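Eliseo Robles
Dec 15, 2023

Stirkthorpe council has put out its summer "eat local" guide and I've read all 16 pages so you don't have to. A few grumbles follow.

Page 4 says local food is always cheaper. Cheaper than what? There's no price anywhere in the thing. I paid more for zucchini at the Saturday market in April than I did at the supermarket the same week, and they were the same size and colour.

Then there's the word "local" itself. The guide never says how far that is. One stall listed as local is run out of Magagula, a 5 hour drive on a good day. Lovely people, lovely potatoes, long way off.

I asked the council how a stall gets into the guide. The reply said it was "a curated selection". I asked who curated it and got the same email again.

Ester on the main street isn't in it — and she's been selling eggs from her own chooks for years. Kenon Produce gets a full page with its logo at the top. Make of that what you like.

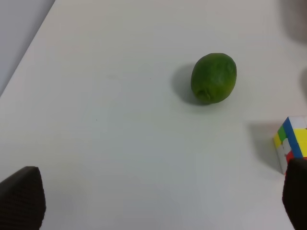

Citrus gets the silliest page of the lot. It claims you can judge flavour by colour, and that a proper ripe lime is yellow all over. Maybe, if you leave it on the tree long enough, but who sells them like that? One like this, green with a few yellowish patches low on one side, would get marked down as not ready. I'd want to cut it open before I said a word either way.

I'm not against buying from growers nearby. I do it most weeks. I'd just like a guide that had prices, distances and a phone number that somebody answers.

Have sent six questions to the council. Will post the replies if any turn up.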